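Why Does a Phone Wear a Case?

By Myrtle Ferreira
4 Dec 2024

If you have ever dropped a grown-up's phone (and I'm sorry to say I have dropped plenty of my own), you know the awful little moment before you pick it up and turn it over. Is the glass all right? Most of the time it is, and very often the thing to thank is the case, that plain bit of plastic most of us never think about at all.

Let's begin with the phone. A phone is a thin sandwich. There is glass on the front, a battery and lots of tiny parts in the middle, and a back made of glass, metal or plastic. Glass is wonderfully hard, so it doesn't scratch easily, but hard things don't like to bend. When a bare phone lands on its corner, all of the bump goes into one small spot, and that is how those spiderweb cracks get started. 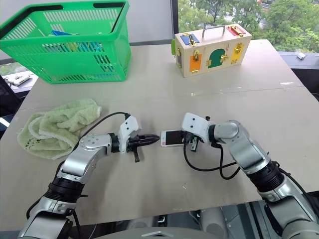 A white phone with its dark screen facing up.

Now, many cases are made from a softer kind of plastic. Press your thumb into a rubber eraser and you'll feel it squash a tiny bit and then push back. A soft case squashes in the same way when it hits the floor, and while it is squashing, it slows the phone down a little more gently. Scientists call this absorbing the shock. It's the same idea as the foam inside your bike helmet, or the big mats in the gym at school!

My niece's class tried this with eggs last April, in a project they named Keko, and they wrapped 44 of them in all sorts of things, from socks to bubble wrap. I won't tell you how many survived, but the custodian was very patient.

Then there is the question of seeing through it. Clear plastic lets light pass straight in and out again, so you can still see the color of your phone. The funny thing is that you can lose a clear case on a pale table, and you may have to hunt for the shine along its edges before you can find it. 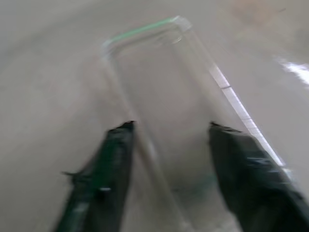

Dela wrote in to say that hers was clear when she got it and is now as yellow as weak tea, and could we please explain that too?

We certainly can, Dela! Sunlight and warmth slowly change some plastics, and the changed plastic looks yellow to our eyes. Washing won't undo that part. Other marks come from outside, like ink from a pen or dye from a new pair of jeans, and those sometimes fade if you take the case off and wash it in warm water with a drop of dish soap. Ask a grown-up first, and let it dry all the way before the phone goes back in.

While the case is off, run your finger along the edge. Many cases have a lip that stands up a bit higher than the screen, so that when the phone is lying face down, the glass doesn't have to touch the table.

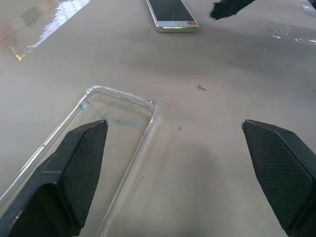
A clear case with raised rims and a faint bluish smear inside.

More to read
Why Do Erasers Erase?
How Glass Is Made from Sand
What's Inside a Battery?
Why Bubble Wrap Pops

We use cookies to remember your reading settings. By staying on this site you agree to our cookie policy.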